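# Minutes of the Equipment Review Meeting

**Subject:** Bin-picking service offered by Trummer (trial stage)
**Present:** representatives of Operations, Purchasing, Safety, and Information Systems; two representatives of Trummer for items 1 to 4
**Location:** Pledevitz site, training room
**Meeting opened:** 9:30 a.m.

## 1. Minutes of the previous meeting

The minutes of the September meeting were accepted with one correction. Under item 5, "annual fee" should read "monthly fee." The action on floor loading was reported complete and was closed.

## 2. Purpose of the review

The chair reminded those present that the service under review covers the sorting of mixed returned household goods and small hand items. Trummer supplies the picking software, known as Jekuseo, together with setup, training of operators, and remote support. The robot arm and the bins are not part of the monthly fee and would be bought or leased separately.

A competing proposal from Zastar was received in October. It will be considered at the next meeting under the same headings, and no comparison of prices was made on this occasion.

## 3. Report on the trial

Operations presented the results of the trial. The log shows 3,826 pick attempts over 72 hours of running time. Attempts were counted from the moment the arm left its rest position, whether or not an item was lifted.

Items were placed in the bin without any set order, as they would arrive from the returns line. The mix included handles, thin rods, utensils, brushes, and pieces of soft material. Operations stated that long, thin items lying close to the bin floor gave the most difficulty, particularly where they rested along a side wall. Block-shaped items gave little trouble.

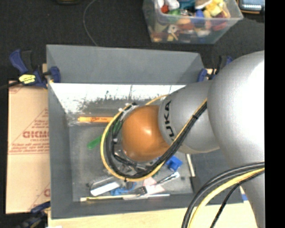 Trummer explained that the software gives each possible pick a score and takes the highest one first. When no pick reaches the minimum score, the arm withdraws and an operator is called. The minimum can be changed by the customer. Operations had kept the factory setting for the entire trial and asked that a lower setting be tried before a decision is made. Trummer agreed, and noted that a lower setting would be expected to produce fewer operator calls and more failed lifts.

Purchasing asked whether the log separates failed lifts from dropped items. Trummer replied that the present release records both under one code. A release that separates them is planned, but no delivery date was offered. Purchasing asked that the point be recorded as open.

## 4. Cables, mounting, and safety

Safety raised the routing of cables along the wrist. The loops must clear the bin walls at every position the arm can reach, including the low corners. Trummer was asked to supply a drawing showing the clearance at full reach, and to state how often the cable ties should be inspected and replaced.

It was noted that the trial bin was held by clamps. Safety accepted this for the trial only. For regular use, the bin must sit in a fixed mount that allows it to be changed without tools. Operations will prepare a sketch and obtain a price from the site workshop.

Safety also asked for written instructions on clearing a jam. The draft supplied by Trummer describes the restart procedure before the procedure for locking out power, and the order is to be reversed.

The Trummer representatives left the meeting at 10:40 a.m.

## 5. Discussion of terms

Purchasing reported that the offer carries a response time of 2 hours for remote support during working shifts. Night shifts are not covered. Operations considered this acceptable for the first line but not for any extension of the service.

Information Systems asked where the images collected during picking are stored and for how long. The offer is silent on both points. It was agreed that no contract should be signed until the answer is received in writing.

## 6. Decisions

It was resolved:

1. To extend the trial by 10 working days, using the lower score setting for the second half.
2. To defer the decision on the service until the Zastar proposal has been reviewed.
3. To make no commitment on the purchase or lease of an arm in the meantime.

## 7. Actions

| Action | Responsible |
|---|---|
| Clearance drawing and cable tie inspection interval | Trummer |
| Corrected jam-clearing instructions | Trummer |
| Written statement on image storage | Trummer, through Purchasing |
| Sketch and price for fixed bin mount | Operations |
| Circulation of the Zastar proposal | Purchasing |

## 8. Other business

Operations asked that the training room not be booked during the first morning of the extended trial. Agreed.

The meeting closed at 11:15 a.m. The next meeting will be held in November at the same location.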